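Flasov Tabletop Set, Release 2: Data Card and Fault Notice

Issued May 31, 2022. Maintainer: Helmi Tikkanen, Flesico. Safety contact: Clyde Pettigrew.

Contents
The release holds 673 episodes of single-arm handling of plastic tableware on a cloth-covered table. Each episode has head and fixed camera streams, joint states and the gripper command log.

Known fault
In 53 episodes the gripper controller reported "closed" before the fingers had reached their commanded position. The arm then began its lift on a partial grip, and dishes slipped or dragged others across the cloth. No person was hurt. Wanda Mbeki traced the fault to a stale status register in the Preltard driver, which could hold an old value for up to 2,000 milliseconds.

Affected episodes carry the flag grip_state_invalid in the index file. They remain in the release for fault detection work and must not be used to train grasp success models.

Corrective action
The driver now rejects any status older than the last command. Lifting is blocked until finger position is confirmed - a timeout stops the arm in place. Sites running the earlier driver should keep hands clear of the table while the arm is powered. A revised index is planned for August.

Workspace views 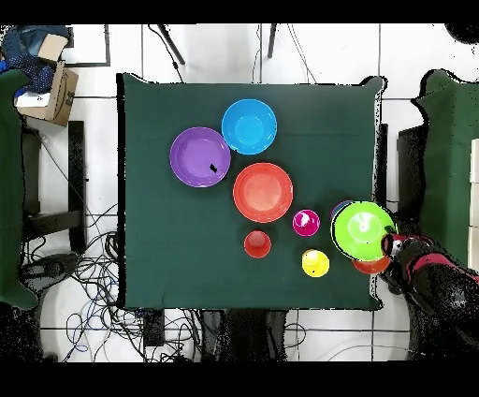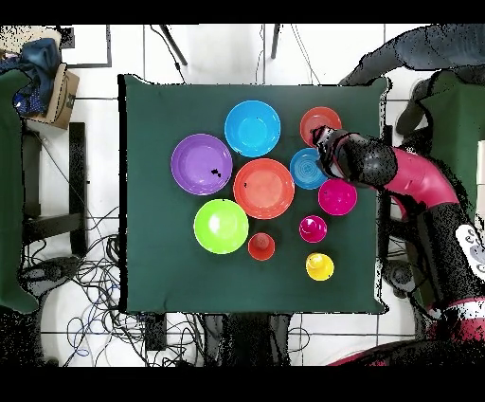
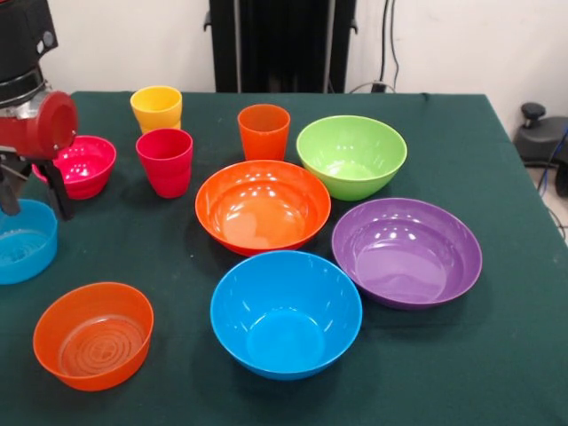 Arm and plastic tableware on the green cloth. The first view has a lime-green plate in the gripper.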